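Slide 1. Title. Raising sweet peas in unheated glass. Notes for Bautista Ocampo, Surnley session.

Slide 2. Scope. Autumn sowing only. Spring sowing is covered in the handout. 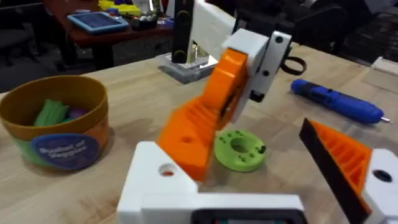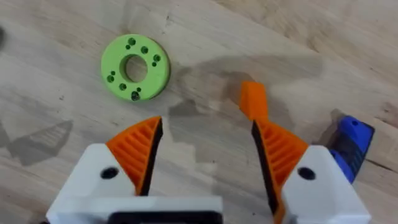
Slide 3. Trial layout. 233 seeds, one per root trainer, peat-free mix. Sown in October at the Leiva site. No soaking, no chipping. 200 came up. Read the figure out, then move on.

Slide 4. Temperature. Germinate at about 24 degrees, then move to the cold house as soon as shoots show. Leaving them warm gives thin, pale stems. Vents open by 9 am unless there is frost.

Slide 5. Pinching out. Cut above the second pair of leaves. Side shoots from the base make the better plants.

Slide 6. Pests. Mice first, slugs second. Lids on trays until shoots appear. Zavdale lost a full bench in January with the lids off.

Slide 7. Planting out. March at Rirkari, later on heavy clay. Water the trench the day before. Tie in by hand for the first fortnight.

Questions. Repeat each one for the back rows.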